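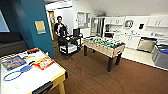 Serkness to Take Over Servicing of Prudetti Home Loans

May 22, 2018

Serkness Mortgage Servicing will begin collecting payments on 3000 home loans now serviced by Prudetti Home Lending, the two companies said Tuesday in a joint notice to borrowers. The loans are secured by single-family houses and condominiums in and near Pickering. Interest rates, balances, maturity dates and payment due dates do not change.

The transfer covers servicing rights only. Most of the loans were sold to investors shortly after closing, and the investors remain the owners. Prudetti will continue to take applications and close new loans at its Pickering office, but it will no longer keep the servicing on the ones it sells.

Servicing includes collecting the monthly payment, paying property taxes and homeowners insurance out of escrow, sending annual statements, and handling requests from borrowers who fall behind. The servicer earns a fee from the owner of the loan, taken out of the interest portion of each payment. The borrower's payment is the same whichever company does the work.

Brendan Gallagher, vice president for loan operations at Serkness, said the loan files were being moved to the company's Zorar system in two batches. The first contains fixed-rate loans without escrow accounts. The second contains adjustable-rate loans and every loan with escrow, where the tax and insurance records have to be matched to the county and to the insurance carrier before a balance can be posted.

"The principal balance is the easy field," Gallagher said. "The escrow history takes longer. If a tax bill was paid on Friday and the file was cut on Thursday, we need to know that before we run an analysis."

Payments and Due Dates

Each borrower will receive two letters, one from Prudetti and one from Serkness. Both give the date on which Prudetti stops accepting payments and the date on which Serkness starts. The Serkness letter also carries the new loan number and a temporary coupon.

Automatic drafts set up through Prudetti will move with the loan unless the borrower cancels them. Payments scheduled through a bank's own bill-pay service will not move, and the borrower has to change the payee name, mailing address and loan number with the bank. Biweekly payment plans will end at the transfer and have to be set up again.

Under federal rules, a payment sent on time to the old servicer by mistake during the first 60 days after a transfer cannot be treated as late. Prudetti said it would forward such payments to Serkness each business day.

Serkness charges $7 for a payment made by phone with the help of an agent. Payments made by mail, through its website or by automatic draft carry no charge. Prudetti did not charge for phone payments. 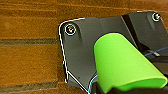
Escrow Accounts

Escrow balances will be transferred in full. Serkness said it would keep the current monthly escrow deposit on each loan until its own analysis is complete. A borrower whose tax bill or insurance premium has risen since the last analysis could see a higher total payment afterward, even on a fixed-rate loan. Shortages of less than $100 will be spread over the next 12 payments unless the borrower chooses to pay them at once. Larger shortages will be handled under the terms of the individual loan documents.

Homeowners should ask their insurance agent to replace Prudetti with Serkness in the mortgagee clause of the policy. Serkness will send its own request to carriers, but a renewal bill already in process may still go to the old address. If the new servicer has no proof of coverage on file, it can, after written notices, buy a policy and bill the borrower for it. Such coverage usually costs more than a policy bought by the owner and may protect only the structure.

Loans in Modification

The package includes 19 loans on which a modification has been requested or a trial plan is under way. Serkness said it would honor trial plans already signed and would accept documents previously sent to Prudetti. Borrowers in this group will be assigned a single contact by name in the Serkness letter.

Gallagher advised those borrowers to keep copies of pay stubs, tax returns and any signed agreement, along with proof of each trial payment. A complete application that was pending at Prudetti keeps its original receipt date.

Borrowers who find an error in the new account can send a written notice to the address listed for disputes, which is different from the payment address. The notice should include the name on the loan, the property address, the loan number and a statement of the error. A note written on a payment coupon does not count as a notice of error.

Year-end interest statements for 2018 will come from both companies, each covering the months in which it collected payments. Borrowers who itemize will need to add the two amounts.

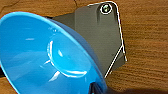

A blue plastic funnel.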